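Toy crayfish

A toy crayfish is a moulded model of a freshwater crayfish, sold as play food, as a bath or sand toy, or as a shop and table decoration. The same item is also sold as a toy lobster, a toy yabby, a toy crawdad and, less often, a toy prawn, and sellers do not agree on where one ends and the next begins. Most are a single piece of soft or semi-rigid plastic with separate legs and claws. They are usually sold loose or in bags and are most often seen in groups, in a bowl, a basin or a food tray.

Claims that the toys are "lifelike" or "educational" appear on nearly all packaging. Neither word has an agreed meaning in the toy trade, and the first is open to question on several points set out below.

Naming

In Australia the word "crayfish" covers both freshwater animals and, in everyday speech, the marine rock lobster, often shortened to "cray". Toy sellers take full advantage of this. The Folport range, one of the more widely stocked in discount shops, has at different times listed one mould as Crayfish, Baby Lobster and Sea Friend. Its dimensions stayed the same throughout.

The features that would settle the matter are seldom modelled with care. Freshwater crayfish have a pair of large front claws, four further pairs of walking legs, and a jointed tail ending in a fan. Rock lobsters have no large front claws. A toy with big pincers is therefore not a rock lobster, whatever the label says, but telling a crayfish from a small clawed lobster is much harder in plastic, and in many cases there is probably nothing to tell. Leg counts vary between makers. Some moulds have too few, which may be a way of saving material or may simply be an error that was never fixed.

Construction

Cheaper examples are injection moulded in one shot. The seam normally runs along the sides and through the claws, and can be felt with a fingernail. Softer ones are made from flexible vinyl or a rubber-like plastic, and their feelers bend out of shape if packed tightly. Harder ones hold a pose better and snap more easily, usually where the claw meets the arm.

Two tail positions are common. In the straight form the tail lies flat behind the body, and in the curled form it tucks under. The curled form takes up less room in a carton, and this is a more convincing explanation for its popularity than the one sometimes given, that it shows the animal "in a swimming pose". Real crayfish do flick the tail under to dart backward, but they do not travel about that way for long.

Weight is rarely given. The Birstead catalogue gives 44 grams for its large crayfish and 8 grams for its small one, with no word on whether either figure includes the bag.

Use in play and display

The main use is pretend cooking and pretend shopping. Sets are laid out beside bowls, tongs, lidded trays and bags, and the toys are moved from one to another. Sorting, serving and packing games all follow from this and need no instructions, although instructions are frequently supplied. One Jodorville preschool guide to play food runs to several pages on what is, in practice, putting crayfish in a tub and taking them out again.

Clear hinged trays, known as clamshells, are a usual companion. They were designed for berries, salad and bakery goods and are often kept after the food has gone. Their appeal for play is plain enough: the lid opens and shuts, the contents stay visible, and a replacement costs nothing. Their weakness is the hinge, a thin strip of the same plastic that turns white and splits after repeated bending. Sellers of purpose-made play trays say theirs last longer. No published comparison appears to exist.

Bowls and basins are the other standard container. A wide rim makes for easier tipping and a deep one keeps the legs from hooking over the side. The toys tangle with each other in any container, and a handful lifted by one claw will often bring a second crayfish with it.
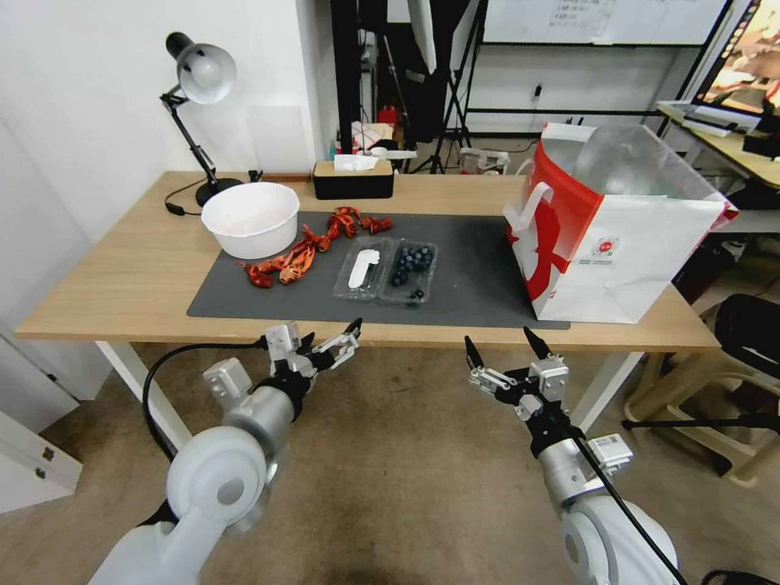 Colour

The strongest argument against the word "lifelike" is colour. Living freshwater crayfish are mostly brown, olive, grey-green or blue-black. Some species are red in life, among them the red swamp crayfish of North America, and defenders of the red toy like to bring this up. The toys, though, are seldom a match for it either.

What the usual toy does resemble is a cooked animal. The shell of a crayfish contains a red-orange pigment, astaxanthin, which is bound to a protein while the animal is alive and looks dark or bluish. Heating breaks down the protein and the red shows through. A bright red-orange crayfish with its claws raised is therefore a model of dinner posed as a model of wildlife, and the wildlife claim on the packet should be read with that in mind.

Brown and blue versions have been sold from time to time. A Birstead leaflet stated that 327 brown crayfish were put on sale at its Jodorville outlet and 235 remained at the end of the season. The leaflet gave no matching figure for red ones, so the often-repeated conclusion that "children prefer red" does not follow from it. Adults choose most of the toys in any case.

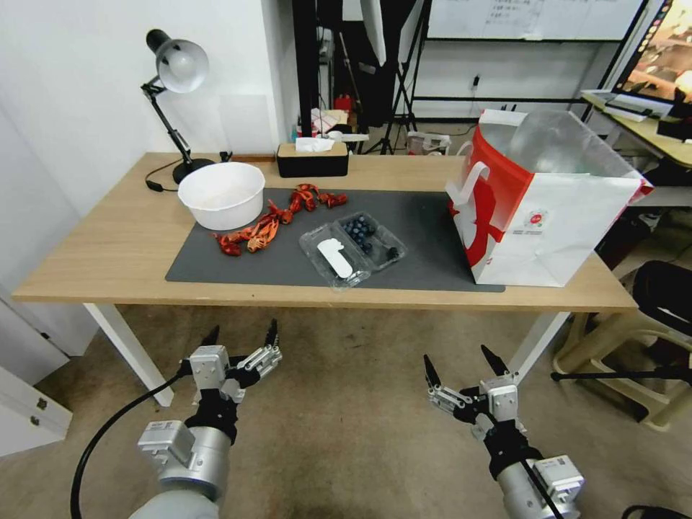
Surface finish is treated by most makers as a separate question from colour, and it is where the greatest liberties are taken. A crayfish out of water dulls quickly, and a gloss coat is generally there to make the toy look fresh, wet or new on the shelf. Shading is then added to bring out the joints, which would otherwise vanish under the shine. The three red crayfish set out between a white bowl and a ridged clear container show the ordinary commercial result: glossy red-orange all over, with darker red along the bodies. It is an effective scheme at arm's length. As a guide to what might be found under a rock in a creek it is close to useless, and field guides do not recommend it.

Paint wear depends on where the colour sits. Pigment mixed through the plastic cannot rub off in ordinary handling, while sprayed shading goes first from the claw tips and the ridges of the tail. Packets seldom say which method was used. "Non-fading", a phrase used on the Folport range, is not explained by the company and may refer to sunlight, washing or nothing in particular.

Cleaning and storage

Warm water and dish soap are enough for most solid toys. Hollow ones with a squeak hole or a drain hole should be squeezed out and left to dry hole-down, as water trapped inside can grow mould. Boiling is sometimes advised on parenting pages. It softens many plastics, and a crayfish that has been boiled may come out with its legs set at a new angle.

The grooves under the tail hold sand and crumbs better than any other part. An old toothbrush will reach them. Claims that a toy is "self-cleaning" or has an "antibacterial" surface are best ignored unless the maker names the treatment and the test behind it.

Storage advice varies. Loose storage in a tub is cheap and leads to tangling and bent feelers. Storage in lidded trays keeps the shapes better but takes up more room than most households would give to plastic seafood. Paper shopping bags are common in practice, being already in the house, and they hold up well until the bottom gets damp.
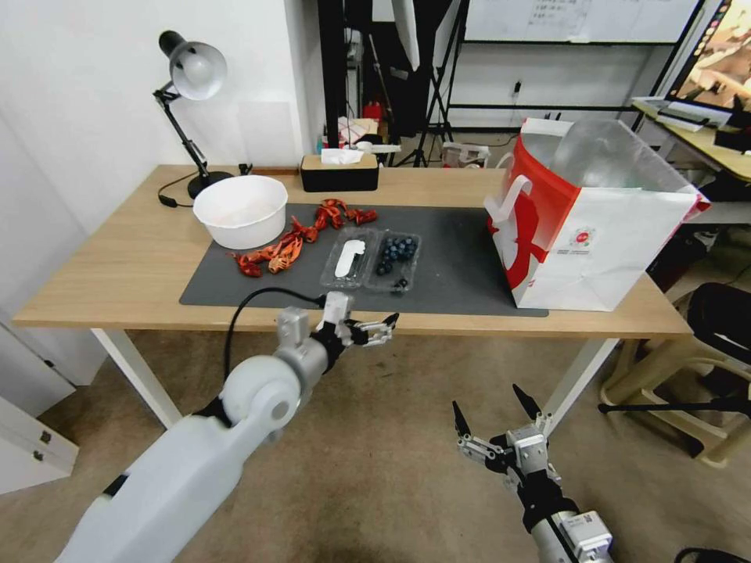

Net bags, sold for bath toys, drain well but catch on the legs, and getting a crayfish out of one can take longer than cleaning it did.

Safety

Small models and broken-off claws can be a choking hazard for children under three. Age labels deal with the toy as sold and say little about its condition after a year of use, so legs and feelers should be checked now and then and damaged pieces thrown out. Older soft vinyl toys may contain plasticisers that are now restricted in children's products in many countries. Age alone does not prove that a given toy contains them, and neither smell nor stickiness is a reliable test, despite what is often said.

Mixing play food with real food is a matter of some dispute. Objections centre on small children mistaking one for the other. Supporters say that handling both together teaches the difference. The evidence offered by each side is mostly anecdotal.

Collecting

A small trade exists in older examples, chiefly in online lots. The name Mughal is attached by sellers to a heavy type with separately fitted feelers, said to have been made for restaurant windows. No catalogue or maker's mark supporting the name has come to light, and the same description has been used for at least two moulds that have little in common apart from being red. Prices asked for "Mughal" crayfish are well above those for unmarked ones. Whether they are paid is less clear, as many of the same listings reappear month after month.

See also

Play food
Fishing lure
Clamshell container
Yabby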